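Loudness and Dynamic Range in Independent Single Releases: A Comparison of Streaming and Vinyl Masters

Project report, Audio Production, final version submitted 18th April

Reading time: 4 min

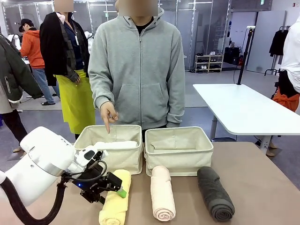
One of the mastering engineers who answered our survey objected to the premise, writing that a streaming master and a vinyl master are two products and should not be scored against each other. We kept the comparison but changed how the results are stated. Differences are reported in decibels or loudness units, and no master is rated as better or worse than its counterpart.

Print this page
E-mail this page

1. Purpose

The project measured integrated loudness, loudness range and true peak level for a set of independent singles issued both as digital files and on seven-inch vinyl. The question was whether labels of this size order separate masters for the two formats, and if they do, how far the results differ. Most published discussion of loudness deals with major-label albums. Small labels work with short runs and small budgets, and a second mastering session can be a noticeable part of the cost of a single.

2. Material

The sample consists of 28 singles from the catalogs of three labels: Wedis, Alis and Murakami. Wedis releases mainly guitar bands, Alis electronic music, and Murakami a mix of hip-hop and instrumental work. Only A-sides were used. Remixes and live recordings were excluded, as were singles where the vinyl edit differed in length from the digital version.

The digital files were supplied by the labels as 24-bit WAV at the sample rate of the delivered master. The vinyl copies came from label stock and were unplayed before the transfers.

3. Equipment and transfer

Each record was cleaned, played once to settle the stylus and then recorded on the second pass. The turntable, cartridge and phono stage were the same for all transfers. Input gain was set with a test record at the start of each session and not changed until the session ended. Recordings were made at 24 bits and 96 kHz. No click removal was applied to the files used for measurement, but a declicked copy of each was kept for listening checks.

Analysis was done in Ploveo, which reads a folder of files and writes the loudness values to a table. We compared its output with a second meter on a subset of the files, and the readings agreed to within 0.1 LU.

4. Problem with absolute level

The absolute level of a vinyl transfer depends on the cartridge, the preamp gain and the level at which the side was cut. It says nothing useful about the master. For this reason integrated loudness is given for the digital files only. Comparison between formats rests on loudness range and on the peak-to-loudness ratio, both of which are unaffected by a fixed gain change.

The peak-to-loudness ratio has its own weakness. Cutting and playback alter the phase relations in the signal, so that a clipped or limited waveform comes back with higher peaks than it had in the source. A vinyl transfer can show a larger ratio than the digital file even when both were made from the same master. Differences of up to 3 dB in the ratio were therefore treated as inconclusive. We had first planned to use the ratio alone, and the early figures from August were discarded when this became clear.

5. Survey

A short questionnaire was sent to mastering engineers through two trade mailing lists, and 214 usable replies were received. It asked whether clients on small labels request a separate vinyl master, what is changed when they do, and who makes the decision. Replies were anonymous. The sample is self-selected and is used here as background to the measurements only.

The changes named most often were less limiting, a narrower low end below the bass region, and control of sibilance. Several engineers noted that they supply an unlimited version at no charge when vinyl is planned from the start. Others said that the cutting house makes the adjustments and that they are not told what was done.

6. Results

The Alis singles showed the smallest differences between formats. Loudness range was almost unchanged, and the ratio stayed inside the inconclusive band for every title. The label later confirmed that one master is used throughout.

The Wedis singles fell into two groups. Older titles resembled the Alis material. Newer ones had a wider loudness range on vinyl, most clearly in songs with a quiet opening verse. Murakami was uneven, with no pattern by year or by artist. Its singles were mastered at several studios, and the documentation was incomplete.

7. Limitations

One copy of each record was measured. Variation between pressings was not tested. Surface noise raises the level of quiet passages and can reduce the measured loudness range, so the differences found on the newer Wedis titles may be understated. Inner-groove distortion was audible on the longer sides and was not corrected.

8. Further work

A repeat with access to the actual cutting masters would remove most of the uncertainty in section 4. Wedis has agreed in principle to supply them for its newer titles. The measurement tables and the questionnaire text are held with the department copy of this report.

Shares: 3
Comments: 0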